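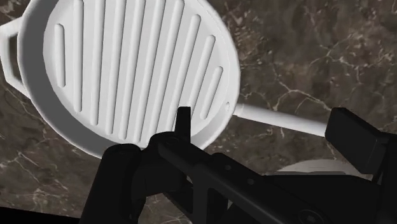

Poêle-gril blanche, vue du dessus.

Mes astuces pour la déclaration de revenus (et tous les papiers qui vont avec)
Publié le 28 avril 2022 dans Maison & organisation

Chaque printemps c'est pareil chez moi : je repousse, je repousse, et puis un soir je débarrasse la table de la cuisine, je sors la pochette cartonnée et je m'y mets en râlant. Sauf que cette année j'ai bouclé la déclaration entre le repas et le film ! Plusieurs d'entre vous m'ont demandé comment je m'y prends, alors je vous raconte, en vrac et dans l'ordre où ça me vient.

La pochette de l'année
J'ai longtemps eu un classeur magnifique avec des intercalaires de toutes les couleurs. Je ne l'ouvrais jamais. Maintenant j'ai une pochette à rabats par année, rangée dans le tiroir sous les torchons, et tout ce qui peut servir aux impôts tombe dedans le jour où ça arrive : reçus de dons, attestation de la garde des petits, relevé de la banque, factures de l'aide à domicile. Je ne trie rien en cours de route. Le tri, je le fais une fois, au printemps, avec un thé.

Le post-it au dos
C'est Begoña Vidal qui m'a donné l'idée, et je l'ai adoptée tout de suite. Sur chaque justificatif, un post-it avec le montant à reporter, écrit en gros. Pas la case, parce que les numéros peuvent changer d'une année sur l'autre, juste le montant. Le soir de la déclaration on n'a plus qu'à lire les post-it et à additionner, sans relire trois pages de petits caractères pour retrouver le bon total.

Attention aux tickets de caisse
L'encre s'efface ! J'ai perdu comme ça la facture d'un chauffe-eau Gramholm payé 372 euros, devenue toute blanche en deux étés au fond du tiroir (bon, le tiroir est au-dessus du four, je m'en suis un peu voulu). Depuis, je photographie les tickets en rentrant des courses et je range la photo dans un dossier qui porte l'année. Pour le nom du fichier, je mets la date à l'envers, puis le magasin, puis la somme, et tout se classe tout seul.

Comparer avec l'année d'avant
Avant de valider, je pose la déclaration précédente à côté et je regarde ligne par ligne. L'an passé, j'avais un total de dons à 23 euros alors que je donne tous les mois à la même association. J'avais recopié un seul prélèvement au lieu du total annuel... Même chose pour les montants préremplis : c'est bien pratique, mais je vérifie quand même avec la fiche de paie de décembre. Une fois j'ai trouvé un écart, c'était une prime que j'avais oubliée, donc l'erreur venait de moi.

Et les applications ?
J'ai essayé Jestik pendant un hiver pour suivre les dépenses de la maison. C'est joli, les petits camemberts, mais j'y passais mes soirées à reclasser « boulangerie » en « alimentation ». Je suis revenue à mon cahier. Ma voisine Stefaniia, elle, ne jure que par ça, elle a même réussi à y mettre ses enfants, alors testez si ça vous tente ! Regardez seulement si on peut exporter ses données avant de tout saisir dedans. Je ne l'avais pas fait et j'ai tout recopié à la main.

L'enveloppe « impôts »
Si vous avez un solde à payer à la rentrée, mettez un peu de côté chaque mois dès juin. Moi je fais un virement automatique vers le livret le lendemain de la paie, je ne le vois même pas passer. S'il reste quelque chose après, ça part dans la cagnotte des vacances, et là je ne me fais pas prier.

Garder, mais combien de temps ?
Pour les impôts, je garde les avis et les justificatifs 3 ans en plus de l'année en cours, et les avis eux-mêmes plus longtemps, parce qu'on me les a réclamés pour un prêt. Le reste passe à la déchiqueteuse. Les bandelettes font une litière très correcte pour les cochons d'Inde, d'ailleurs.

Dans les commentaires, Macarena demandait ce que je fais des documents reçus uniquement en ligne : je les télécharge le jour même et je les mets dans le dossier de l'année, avec une copie sur une clé USB que je laisse dans la pochette.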